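Capítulo 5
Recolha de exemplos para um sistema que aprende a pegar

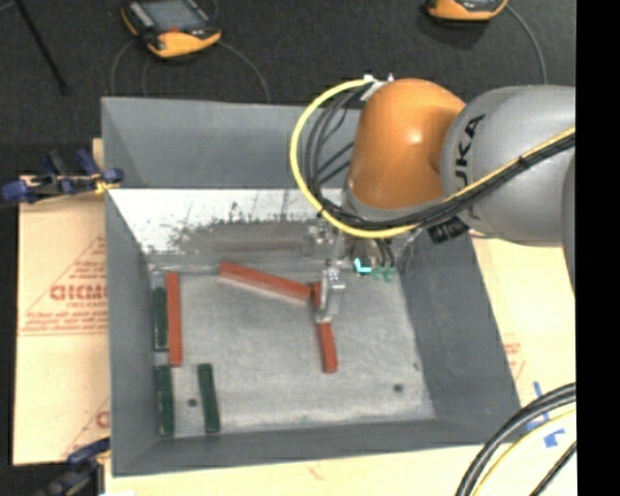
Quantos exemplos são precisos para treinar um sistema de preensão?

Depende da variedade das peças e das posições em que elas podem aparecer. Para uma única peça de forma simples, algumas centenas de tentativas bem registadas costumam bastar para um primeiro modelo; o conjunto usado neste capítulo tem 322. Peças com formas diferentes, superfícies brilhantes ou partes flexíveis exigem mais, e o número só se conhece depois de treinar, medir e voltar a recolher.

5.1 O que é um exemplo

Nos capítulos anteriores, o movimento do robô foi programado ponto a ponto. O programador conhecia a posição da peça e escrevia a trajetória. Esse método funciona bem quando a peça chega sempre ao mesmo lugar, num gabarito ou num tabuleiro com divisórias. Deixa de funcionar quando as peças estão caídas numa caixa, encostadas umas às outras ou às paredes.

No caso das barras vermelhas e verdes do início do capítulo, a tarefa consiste em retirar uma barra de cada vez de uma caixa cinzenta de paredes inclinadas. Uma barra afastada das paredes pode ser agarrada de vários lados. Uma barra comprida encostada à parede deixa pouco espaço para os dedos da garra, e duas barras lado a lado podem ser apanhadas juntas por engano. Escrever uma regra para cada situação seria demorado, pelo que se prefere reunir exemplos e deixar que o sistema encontre a relação entre aquilo que a câmara vê e o ponto onde convém fechar a garra.

Chamamos exemplo ao registo completo de uma tentativa. No formato adotado neste livro, o registo contém a imagem da caixa antes do movimento, a posição e a orientação escolhidas para a garra, a abertura dos dedos, a força medida ao fechar e o resultado. O resultado é um de dois valores: peça retirada ou peça não retirada. Tudo o resto (tempo de ciclo, temperatura dos motores, versão do programa) é guardado à parte e não entra no treino.

5.2 As tentativas falhadas

Um erro frequente de quem começa é apagar as falhas. Um conjunto formado apenas por tentativas bem-sucedidas não ensina o sistema a distinguir um bom ponto de um mau ponto. No conjunto Allari, que acompanha os exercícios, as falhas foram mantidas e cada uma recebeu um código de causa:

F1 – a garra fechou sem tocar na peça
F2 – a peça escorregou durante a subida
F3 – a garra tocou na parede da caixa
F4 – foram agarradas 2 peças ao mesmo tempo
F5 – a tentativa foi interrompida pelo operador

As tentativas com código F5 não servem para o treino, pois o resultado é desconhecido. Devem ser separadas, mas não eliminadas.

5.3 Variar a disposição das peças

Se as peças forem repostas à mão sempre da mesma maneira, o modelo aprende essa maneira. O procedimento Driltano, que seguiremos nos exercícios, obriga a refazer a disposição a cada 7 tentativas. O operador para o robô, confirma a paragem na consola, retira todas as peças e volta a deitá-las na caixa sem as arrumar. Os cantos e as paredes merecem atenção especial: são os locais onde ocorrem mais falhas e onde, por comodidade, se recolhem menos exemplos.

Convém também variar a iluminação. Uma caixa gasta, com riscos e zonas claras, produz imagens diferentes de manhã e ao fim da tarde, e um modelo treinado só com uma delas pode confundir um reflexo com a aresta de uma peça.

5.4 Quem escolhe o ponto de preensão

Há duas formas habituais de gerar as tentativas. Na primeira, uma pessoa indica o ponto sobre a imagem e o robô executa. Os exemplos são de boa qualidade, mas a recolha é lenta e reflete os hábitos de quem indica. Na segunda, o próprio programa sorteia pontos dentro de limites seguros. A recolha pode prosseguir durante horas, com muitas falhas no início.

Na prática, combinam-se as duas. Começa-se com pontos indicados por uma pessoa, treina-se um primeiro modelo e deixa-se que este proponha os pontos seguintes, mantendo uma parte sorteada. A secção 5.5 descreve a montagem da célula e a calibração entre a câmara e o braço, sem a qual nenhum dos registos pode ser aproveitado.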